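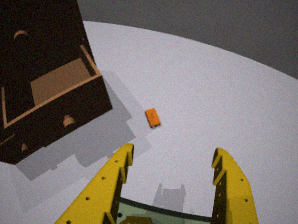 The drawer task in simulation, with the orange box still out on the table and the gripper open.

I have been fond of drawers for most of my working life, and I mean that kindly. Before I wrote software for a living I fitted kitchens, and a drawer taught me more about patience than any boss did. So when our small group at Mutenness settled on a drawer as the test for our new arm controller, I was delighted. Open the drawer, pick up the little box, put the box in, close the drawer. My granddaughter could do it before she could say it.

We trained the controller in a simulator called Vidach, which I like very much and will go on using. It gives you a dark cabinet with round knobs, a pale table, a pair of yellow fingers, and as many tries as your electric bill can stand. By October we had run 322 scored trials of the finished version, and it failed only 3 of them. We put that number on a slide. I was the one who put it there, and I was proud of it, and I made the type a little larger than it needed to be.

Then we moved the same controller to the real arm in our workshop at Flolthorpe, and on the second morning it closed the drawer on its own fingers. The drawer had stuck partway on its runner, as drawers do in a damp building, and the controller took the stuck drawer for one that needed a bit more pushing. It pushed until the cabinet walked across the table and tipped off the far side. A colleague was standing there with a coffee, well inside the line we had taped on the floor, and the cabinet came down beside her shoe. She was fine. She was very good about it, too, much better than I would have been.

It would be easy to blame the arm, or the damp, or the coffee. I've come around to blaming the slide. A score that counts only whether the box ended up in the drawer will treat a gentle run and a brutal one as the same thing, and for months we had been handing out full marks for both. When I went back and pulled the forces from the saved trials, 132 of the successes had shoved the cabinet harder than I would let an apprentice shove one. In the simulator the cabinet was fixed to the table, so it never moved, and I never had a reason to look. The warning sat there the whole time in a column I hadn't opened.

I know the usual answer, which is that simulation is for learning and the real machine is for finding out. There's some truth in it, and I've said it myself to visitors. But finding out has a person standing next to it, usually one who trusts you. If the numbers that would have told us were already on the disk, I don't think we get to call it a surprise.

What I would like, and what I have been pestering everyone about since, is fairly dull. Report the worst push along with the success rate, in the same size type. Let some of the simulated cabinets slide, and let some of the drawers stick. Put a hard limit on force in the arm itself, below anything the controller can talk its way around — ours had one, set so high it might as well have been a decoration. And if the tape on the floor means anything, the arm should stop when somebody crosses it. We have fitted a Parri light curtain for that now, and it is a nuisance, and I walk through it at least twice a day carrying something.

There was grumbling when I asked for the trials to be scored again. I understood it. The new number is uglier, and we had a visit coming up. With a force limit in place, the controller often gives up on a drawer it used to slam home, and it sits there with the box still out on the table, looking for all the world like a machine that doesn't know its job. I find I don't mind. I used to do the same with a swollen drawer in a customer's kitchen: stop, take my hands off it, and go and find out what it was catching on.

December 2022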